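How to Wash and Re-Proof a Rain Jacket (without wrecking it)

Posted 7/26/26

Quick one because I keep getting asked. Your jacket isn't dead. Probably just dirty. Before you spend money on a new one, try this.

Mine is a Lirnell shell, 8 years old, and it still keeps me dry on the Stundedcombe loop in November, when it rains sideways. It's had this treatment 2 times a year the whole time. The steps work for most waterproof jackets with a membrane. Not for waxed cotton. Not for the rubbery fisherman type. Those are a differnt job and I'll get to them some other time.

How to tell if it needs doing

Flick some water on the shoulder. Beads up and rolls off – fine, leave it alone. Soaks in and leaves a dark patch – needs work. Check shoulders, cuffs and the seat, those go first. The pack straps do it on the shoulders. Cuffs go from sweat and sunscreen.

Also if you feel clammy inside but can't find a leak. The outer fabric has soaked up water and your sweat has nowhere to go. Feels like a leak. Often isn't one.

What you need

Tech wash (the liquid kind made for waterproof stuff)
Spray-on proofer
Old toothbrush
A couple of clean rags
A hanger, a fat one if you have it
Washing machine or a bathtub
Dryer, if the label allows it

I use Ploltar for the wash and whatever spray is on sale. Wash-in proofer works too but it coats the lining as well, which I don't love. Your call.

NO regular detergent. NO fabric softener. Softener is the worst, it leaves a film that pulls water in.

Step 1. Read the label

Yes really. If it says no tumble dry, no tumble dry. If the label has worn off, look up the jacket by name, or go cool and gentle on everything.

Step 2. Clean out the machine

Pull out the detergent drawer and rinse it. There will be gunk. Scrub the gunk. Then run a short empty cycle on hot. Skipping this is the number one reason people tell me it didn't work. Leftover soap in the drawer goes straight onto your clean jacket.

Step 3. Prep the jacket

Empty the pockets. All of them, the inside one too – I've washed a trail map, a granola bar and a car key.
Shake out the grit.
Brush dried mud off with the toothbrush.
Close every zipper. Close the velcro, velcro eats fabric.
Loosen all the drawcords.
Hood out flat, not rolled into the collar.

Grubby collar? Dab a bit of tech wash on it straight, wait ten minutes, scrub light. Same for cuffs.

Step 4. Wash

One jacket, or two at most. Nothing else in there. Gentle cycle, warm unless the label says cooler. Low spin. Waterproof fabric can trap water and throw the drum off balance, so keep the spin down.

Amount of wash – go by the bottle, they're all different. Then run a second rinse. Bubbles still showing at the end? Rinse again.

Bathtub way: lukewarm water, enough to cover it, swish for five minutes, let it sit, swish more. Drain, refill, rinse till the water's clear. Don't wring it. Press the water out against the side of the tub.

Step 5. Test before you proof

People skip this. Dry the jacket first, then do the water flick again. A lot of the time the wash plus some heat brings the beading right back and you can stop here. Save the spray for next time.

If it still soaks in, carry on. Most sprays want a clean damp jacket, so wet it down again. Some want it dry. Read the can.

Step 6. Spray

Outside if you can, or a garage with the door up. Hang it on the hanger, zipped. Lay down newspaper, because overspray makes a floor slick.

Hold the nozzle 8 inches away. Work top to bottom, side to side, slightly overlapping. Do the hood, then shoulders, then the front and back. Lift the arms and do the undersides. Extra on shoulders and cuffs.

Wait 2 minutes. Wipe off the drips with a damp rag, or they dry as white streaks. Check the hem, it all runs down there. 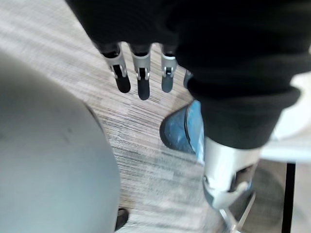 Step 7. Heat

Most proofers set better with heat. Some don't need it at all, so check the can again. If yours does: tumble on low, 50 minutes, jacket by itself. Stop halfway and turn it so the pockets aren't bunched up.

No dryer, or label says no? Hang it somewhere warm with air moving. Some labels allow a cool iron with a towel in between. Keep the iron moving and no steam. Not near printed logos or taped seams, the tape can lift.

Never on a radiator. Ask my old pair of rain pants.

Step 8. Final check

Hang it over the tub and pour a cup of water down the front. Should roll off in beads. If one spot still soaks in, hit that spot again with spray and heat. No need to redo the whole thing.

If it goes wrong

White marks: too much spray. Damp rag, rub gently, heat again.

Water still soaks in everywhere: soap residue, almost always. Go back to step 2. Annoying, I know.

Beads fine but you're getting wet: could be seams. Turn it inside out and look at the tape. Peeling edges can be stuck back with seam glue. If the inside is flaking off like sunburn, that's the membrane going and no wash fixes it. I had a Godinho do that after a few summers in a hot car trunk. Turned it into a bag for tent stakes.

Smells musty: wash again, dry it fully before it goes away. Fully.

How often

Light use, once a year. Hiking most weeks, do it spring and fall. I must have 1,000 miles on mine and the fabric is still good, and I put that down to washing it more than people think you should.

Storage

On a hanger, in a closet, zipper open. Don't stuff it in its own pocket for months, the creases wear thru first. And not in the car – see above.

Gloves and waterproof hats, same method, just stuff them with a rag so they hold their shape while they dry. Pants too. Do the knees twice.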